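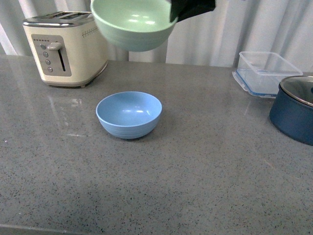

3.2 Small items left on the counter

The second part of the study dealt with what people keep out on the kitchen counter between meals. Participants in 12 households kept a diary for five weeks, ending in July 2023, and wrote down each item they moved to make room for cooking. The diaries gave 237 entries. Bowls came up most often, and most of those entries were about stacking. People stacked bowls of the same shape without thinking much about it, but left mixed shapes standing apart. 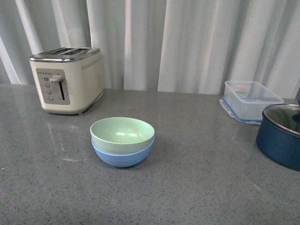 3.3 Appliances

Toasters were moved less often than bowls. In two households the toaster went back into a cupboard after breakfast. In the others it had a fixed place, and smaller items were arranged
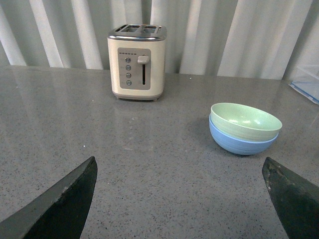 around it over the course of the day. Diary entries rarely named the toaster unless crumbs had to be wiped up.
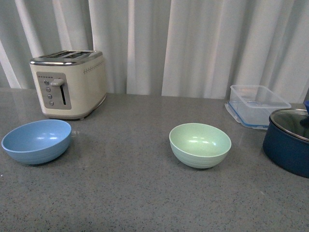
Reach was the reason most often given for where an appliance stood. Participants wanted the front of the counter free for cutting and mixing, but still wanted to work the controls without leaning over other things. The toaster in Figure 5 stands on the back part of the counter, with its lever and buttons on the front face. Participants who placed theirs this way tended to keep tall items to one side.

Related items
Hamdy and Filali, Cupboard Order in Shared Kitchens
Zerouali, The Plistetgate Household Diaries
Stojanović, Drying Racks and Counter Use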